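Rundstead Workshop – Participants Wanted for Table Task Sessions

Rundstead is looking for adults to take part in a study of how people carry out ordinary hand tasks at a work surface. Sessions run through April at our Garimberg site.

What you will do

Each participant completes 56 short tasks. They include sorting small household items, folding cloth, closing boxes and putting things back where they were found. Instructions are read out before each task and may be repeated on request. Participants work in pairs, one doing the task and one standing by, and change places at the halfway point.

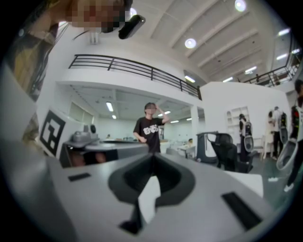

Several people in the session room, with the equipment on the work surface at left.

A session takes almost 2 hours, including a 30-minute break. Most of the work is done standing. Chairs are available during the break.

Requirements

You must be 18 or older, able to stand for long periods and free of any current hand, wrist or shoulder injury. Normal or corrected vision is required. Either hand may be dominant – please state which on the form. No earlier experience is needed.

Wear short sleeves or sleeves that can be rolled above the elbow. Remove rings and bracelets before the session starts.

Payment

Payment is made by bank transfer through Mikemen after the session. Travel costs are not covered.

How to apply

Send your name, age, dominant hand and preferred start time (morning or afternoon) to Bogdan Kubiak, session coordinator. Selected applicants will receive a consent form and directions to the building.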